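Karketlow Community Kitchen
Progress report to the Temico Fund, second period

Work since the last report has mostly been on the dining side. The stove and sink were finished in the first period and have given no trouble. The shelving from Barnimum came in March, one bracket short, and the missing part followed a week later.

We now serve lunch on 7 tables. Each has its own cloth, and the flowered ones have held up better in the wash than the plain ones we started with. We will order more of the flowered kind when the plain ones wear out.

Cutlery took longer than planned. The noodle lunch on Friday is the busiest meal of the week, and chopsticks were coming back to the tables in mixed lots. We now sort them by kind before they go into the holders - light bamboo together, darker wood together - and set aside any odd ones.
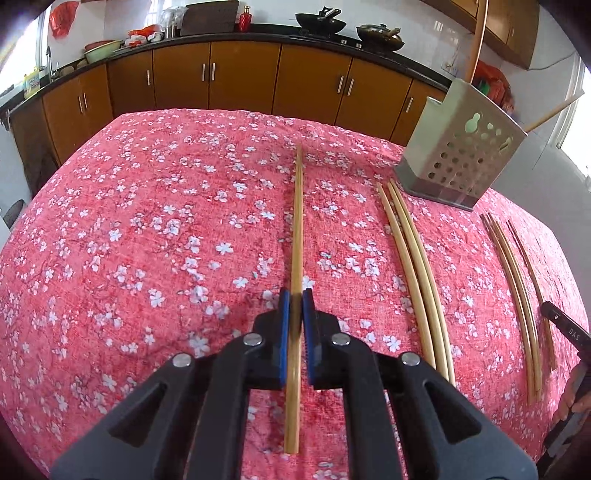 The same approach will be used for spoons and serving tools once the second drawer unit is in. Căpraru has quoted for the unit and can deliver within 8 weeks of an order. We would like to place that order before the end of this period.

Spending to date on the dining side is $2,007 against a budget line of $2,000. The overrun is delivery on the replacement bracket, and we have covered it from our own funds. We are not asking for the line to be changed.

Still open: the window blind on the street side, a second drying rack, and labels for the shelves. The labels are printed but not yet put up. The rack is waiting on a decision about where the bins will go, and we expect to settle that before the next report.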